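Flevatach Wall Paint Review: Two Coats of Charcoal in a Small Bedroom

Posted in Paint and Walls

I wanted a dark wall behind a single bed and did not want to pay designer prices for it. Muthu Varghese at my local store suggested Flevatach in the matte finish. I bought one can of charcoal, a roller sleeve from Plirkura and a roll of Jerkis tape, and set aside a Sunday.

The short version is that the paint is good, the can is annoying and the tape is fine.

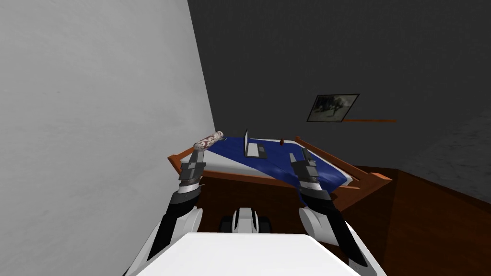

Opening and stirring

The lid is a tight press fit with a shallow lip. My usual can opener slipped off it twice and I ended up using a flat screwdriver. Once open, the paint had a thin layer of clear liquid on top, which is normal. It took a few minutes of stirring to get an even color. The smell is mild. I slept in the next room with the door open and did not notice it.

Coverage

The first coat looked bad. It went on streaky over the old cream color, and I was ready to take the can back. The second coat fixed nearly all of it. Dark paint over light is a hard test, and I have had cheaper brands need four coats. I had a little left over for touch-ups.

A dark matte shows its grain more than a pale one does, especially with light coming from the side. I like that. If you want a wall that looks perfectly flat, use a short nap roller and go slowly.
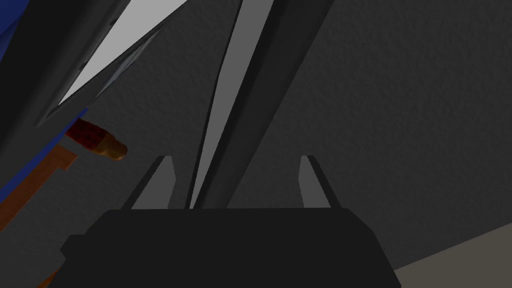

Charcoal matte, with the grain showing.

Edges and corners

I cut in by hand along the ceiling and taped the corners. Jerkis tape pulled off clean when I took it up with the paint still tacky. On one stretch I left it overnight, and it lifted a strip of paint as long as my finger. That was my own fault, and the instructions do warn you.

Kagiso Botha, who paints for a living, told me to run a thin bead of clear caulk along the tape first. I tried it on one corner and got a sharper line there than anywhere else.

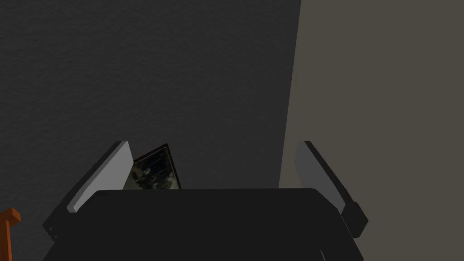 Wear and cleaning

Matte paint marks easily and this one is no exception. A suitcase left a pale scuff near the door. A damp cloth took off most of it, but rubbing harder made a shiny patch. Touching up with a small brush worked better. I would not use this finish in a hallway or a kid's room.
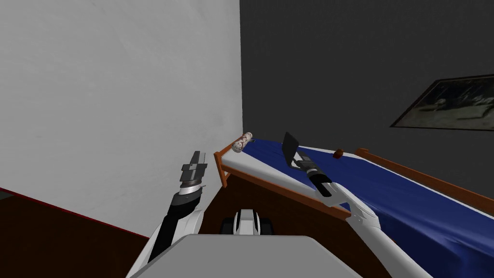
Dark wall, white wall and the wood bed.

Price and verdict

I paid 17 dollars for the roller and tape together. Moldovan makes a similar charcoal that scrubs better, but it has a stronger smell and a slight blue tint I don't care for. For a bedroom I would buy Flevatach again. Get a proper can key at the same time.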